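Studelow Adds Snack Board and Clear Bin to Its Pantry Line

Studelow will begin selling a white board with a light wooden border in April, together with a clear plastic storage container sized for snack bags. The board is square and gives packers a plain, pale surface to sort on.

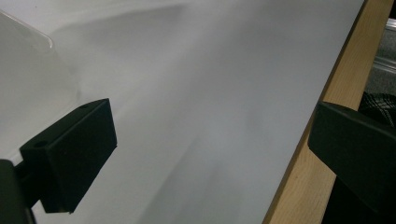 What the set includes

Each set comes with one board and 2 containers. The containers let a bag stand upright, with the top of the bag above the rim where it is easy to grab. The plastic is clear so the front of the bag can be read from the side.
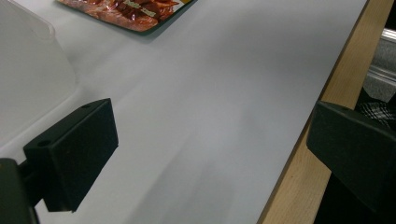
The first run is nearly 4000 sets. Rukora will handle packing and shipping from its Nelter warehouse, and stores can order in cases of two. Replacement containers will be sold singly.

A set will cost $34. Boards and containers bought as a set can be returned together within the usual period.

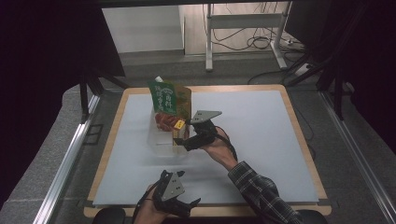
Stores that already carry the Studelow shelf trays will get order forms by mail. Other stores can ask for one through the trade desk, open from 9 a.m. to 4 p.m.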